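Looking After Table Linens

Wash new tablecloths before you use them the first time. Most come with a finish that makes them hang stiffly and keeps water from soaking in, and spills sit on top of it and dry in rings. One warm wash with half the usual detergent takes care of it. Cotton will shrink a little. If the cloth only just fits the table, buy the next size up.

Sort by color, and be strict with red. A new red cotton cloth can bleed for the first three or four washes. To test it, wet a corner under the tap and press it hard between two sheets of white paper towel. If the towel comes away pink, wash the cloth alone in cold water until it stops. Dark blue does the same thing, though it usually settles sooner.

Stains

Blot, don't rub. Use a plain white cloth, because a printed napkin can leave its own dye behind.

Red wine: blot, pour cold water through from the back, then work in a little dish soap and leave it 15 minutes before rinsing. Salt is fine for soaking up a fresh puddle but it won't do much for a stain that has already set.

Candle wax: let it harden, scrape with the back of a butter knife, then put brown paper on both sides and press with a warm iron. Keep moving to a clean part of the paper. Colored wax will leave a tint. Dab that with rubbing alcohol, after trying it on the hem.

Grease: cover with cornstarch overnight, brush off, then dish soap directly on the spot. Wash as warm as the label allows. Check before it goes in the dryer. Heat fixes grease, and you will be looking at that mark for years.

Coffee and tea: cold water first, then a spoonful of white vinegar in a cup of water. Milky coffee needs detergent as well.

Turmeric and curry: wash, then dry in full sun. It may take two or three sunny days.

Ironing and folding

Iron cotton and linen while still damp. If they have dried completely, spray them, roll them up in a towel and come back after lunch. Start in the middle and work outward. Dark cloths should be ironed on the wrong side or they go shiny along the seams.

For a long cloth, set up the board beside a table and let the finished part slide onto the table. Otherwise the end you did first is on the floor getting creased again.

Margaux Cordier, who ran the linen room at the Ellery for years, folded everything in thirds lengthwise and then rolled it around a cardboard tube. I have used her method since and there are far fewer hard creases. Fabric stores will usually give you the tubes if you ask on a quiet day.
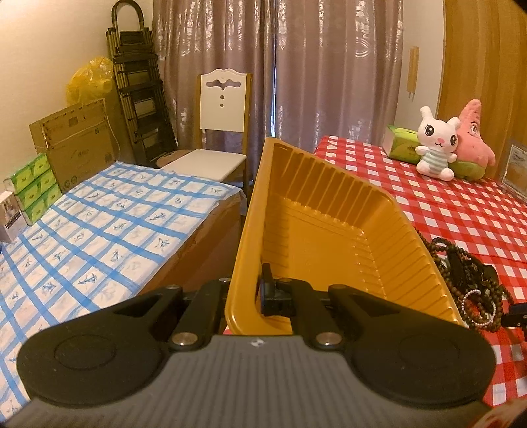
Red and blue tablecloths.

Using more than one cloth

Two cloths in strong colors can share a room without trouble if the plates are plain. White or cream is easiest. When you want to join two tables under different cloths, overlap them by a hand's width and put the heavier cloth on top so the join stays flat.

A drop of 8 to 10 inches is comfortable for everyday meals. Any longer and it ends up in people's laps, and small children pull on it. For outdoor tables, sew a flat metal washer into each corner of the hem. Clip-on weights work too but they get lost.

An underlay is worth having. An old flannel sheet cut to the size of the tabletop does the job. It stops the cloth from sliding, quiets the plates, and saves the finish from hot dishes to some extent, though you still need a trivet for anything out of the oven.

Storage

Everything should be bone dry before it goes in the drawer. Leave ironed pieces over a chair back for an hour first. Don't starch anything you plan to put away for the season, as starch yellows and attracts silverfish. Don't store linens in plastic either. An old pillowcase is better.

Bare wood drawers can stain white cloth. Line them with acid-free tissue or a piece of washed cotton. Take out whatever is at the bottom twice a year and refold it along different lines. I do mine in September when the picnic things come in.

Yellowed whites can be soaked overnight in warm water and oxygen bleach, then rinsed twice. Do not use chlorine bleach on linen that has been mended. The thread often goes before the cloth does.

Label the shelf edges with table sizes if you own more than a few. Masking tape and a laundry marker will do.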